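The Romstead Report

The stop button on cell two had a rubber cap, and the cap had worn smooth in the middle, about the size of a thumb. Leidy Montoya noticed that before she noticed anything else. In her experience a button nobody needed stayed shiny.

"It's a habit of the night crew," said the man from Urneck. He had driven up that morning with a tablet and a clean jacket. "They get nervous and they press it."

"What makes them nervous?"

"The noise, I guess."

She wrote down the noise, I guess. The Romstead plant paid her to read incident reports, and the one in her folder was four sentences long. The left arm had closed on a technician's hand during a restart. The technician had two cracked fingers. The cause was given as operator entered the work area. Under corrective action somebody had typed retraining.

The technician was Dayana Chávez, and she was sitting on a step stool by the door with her hand in a splint. She was supposed to be at home. She had come in anyway, and the shift lead had let her through without writing it in the book.

"I was in the work area," Dayana said. "That part's true. It was stopped."

"It was paused," said the man from Urneck.

"The screen said stopped."

He turned the tablet around to show Leidy. The new software, which Urneck called Nero, had gone in at the end of September. It was meant to save time between batches. Under the old system a stop was a stop, and getting going again took 90 seconds and a key. Under Nero there was something called a soft hold, and an arm in soft hold could finish the grip it had started once it decided the way was clear.

"And how does it decide that?" Leidy asked.

"It's been tested on more than 200 sites."

"That isn't what I asked."

He said he would get her the document. She had been promised a lot of documents in this job, and she had a drawer at home for the ones that came.

They ran a batch for her with the gate shut. She stood behind the yellow line with her arms folded and her pen behind her ear.

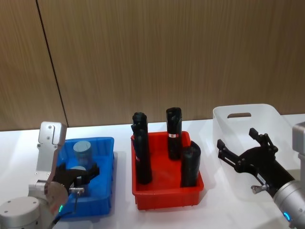 "Now hold it," she said.

The man from Urneck tapped the tablet. The arms quit moving. On the wall screen outside the gate, the word STOPPED came up in big friendly letters.

"Is that stopped, or is that a soft hold?"

He looked at the screen for longer than he needed to. "That's a display issue," he said. "It's known."

"Known to who?"

"It's on the list for the next release."

Dayana laughed, a short one, and then held her wrist as if it had cost her.

Leidy asked for the event log. He gave her the summary, and she asked again. It took him most of an hour and two phone calls, one of them made out in the hallway with the door closed. When the log came it was long and ugly, and she sat down on an upturned crate and read it from the bottom.

The night of the injury was easy to find. Hold at 2:14. Way clear, resume, six seconds later. She kept going back. There were 17 more just like it, a hold and then a resume that no person had asked for, spread over three weeks. After nearly every one came a hard stop from the button.

"Your nervous night crew," she said.

"We don't know that those are related."

"Did anyone look?"

He said the trend data was reviewed by the Castaño office. She asked who at the Castaño office. He began to scroll through something, and she let him scroll.

"I wrote it up twice," Dayana said from the stool. "The first time they told me to update the screen. The second time they sent me a link to a video."

Leidy took the four-sentence report out of the folder and drew a line through retraining. The plant manager would not like it. He had already told her, in the parking lot, that Urneck was a partner and that partners got the benefit of the doubt. She'd asked him if Dayana was a partner too, and he had remembered a call he had to make.

"I want the power off on this cell," she said. "At the wall. With a lock on it."

"The hold is perfectly safe with the gate shut," said the man from Urneck.

"Then go in and get your cable."

His cable was on the floor inside the gate, where he had left it that morning — a white one, for the tablet. The screen still said STOPPED. He looked at the cable, and then he went to find someone with a lock.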